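Kolliter Street Tenants' Association
Minutes, January meeting, 7:30 p.m., in the first-floor lounge

Taken by me, Ona Lapiņa, because Csaba had his hands full with the coffee urn. Sorry in advance for my spelling of the plumbing words!

Present: Kanchan Jaiswal (chair), Laine Jõgi, Csaba Fekete, Urmas Grīnberga, me, and a good crowd from the upper floors. Apologies from the Uibo family, who are all down with colds.

Last meeting's minutes
Kanchan read them out and we agreed them, with one fix. I had written that the bike room would be painted green. It's gray. Urmas was very firm on this.

Heating
This took up most of the evening, and I think we all knew it would. The radiators on the north side are still lukewarm by ten at night, and the top floor has been running space heaters (please, please don't leave those on when you go out). Laine called Berkidov, who service the boiler, and they want $368 to come out and bleed the whole system. She asked if that covered the valves too and they said no, valves are extra. There was some grumbling. Csaba thinks we should get a second price from Esten, who did his sister's building last winter, and I said I'd rather have a warm bathroom this month than a cheaper one in spring. We voted and Berkidov won, 11 for and the rest either against or getting cookies.

Laine will book them and put a note by the mailboxes with the time. Somebody needs to be home in each apartment to let them in — if you can't be, leave a key with Kanchan.

Money
Kanchan says we have $1602 in the account before the boiler bill. Dues for the quarter are still owed by a few people, and she is not going to name them in the minutes, but she did look around the room pretty slowly.

Lounge
We talked about how the lounge gets used, and I was glad, as I love that room and it's been a bit of a free-for-all. Two birthday parties ended up booked for the same afternoon in the fall and it wasn't pretty. From now on there's a paper calendar on the inside of the lounge door, first come first served, and you write your apartment number next to your name. Parties finish by ten. Take your trash with you, including balloons.
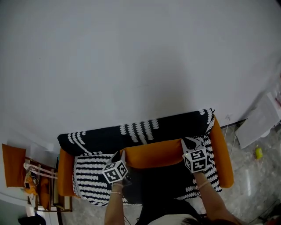 Sofa with the orange bolster.

Urmas asked if we could charge a deposit for parties. Kanchan suggested $70, back the next day if the room's clean. Csaba thought that was steep for a kid's birthday, and a couple of the parents agreed with him, so we left it open and will come back to it next time.

Laundry room
The left-hand dryer is eating quarters again. Laine has the number for the company and will try them, though she says the last time she sat on hold through her entire lunch. Use the right-hand one for now. Also, whoever keeps moving wet clothes onto the floor, could you use the table?

Snow shoveling
The sign-up sheet went around and came back half full, better than last year! Urmas took the early mornings, bless him. The salt is under the back stairs.

Any other business
Someone on the third floor found a child's mitten, red, left hand. It's on the mailbox ledge. Csaba asked if we could start at seven next time and we said yes.

Finished at 9:15 p.m.

To do
Laine: book Berkidov, call about the dryer
Kanchan: dues reminders, hold keys for boiler day
Csaba: ask Esten what they'd charge for the valves
Me: calendar for the lounge door, type this up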